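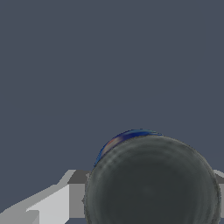

Can the grasp controller be tuned in simulation before an arm is connected?

All Clillum parameters except the force limit can be set against the simulator, and the values carry over when the profile is exported.

4.3 Tuning the approach in Tutden

Before you start, load the arm model and confirm that the wrist view and the external view are both listed under Sources.

1. Open Planner > Approach and select the target object.
2. Set the standoff distance to 115 mm.
3. Set the approach speed to 40 mm/s. Higher values are accepted but are not checked for collision between waypoints.
4. Press Plan, then step through the path. 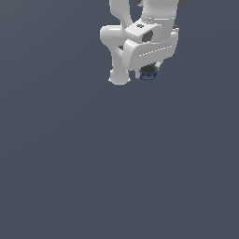

5. If a link passes too close to the gripper body, raise the elbow cost by 15 and plan again.

Note: Changing the elbow cost clears the cached path. Save it first if you need to compare the two.

6. Switch to the wrist view and check the lateral offset between the target and the midpoint of the fingers. 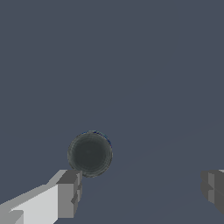 7. Enter the correction in the tool coordinate system. A positive Y value moves the gripper toward the left finger.
8. Run the close command only when Offset OK is shown in the status bar.

Caution: Do not export a profile while the simulator is paused. The last pose is written as the home pose, and a connected arm will move to it at start-up.

If planning stops with error 39, the target lies outside the reachable volume. Move the base or choose another grasp in the Zaltham library (see 4.5).

Section revised in September by Kristýna Šimek.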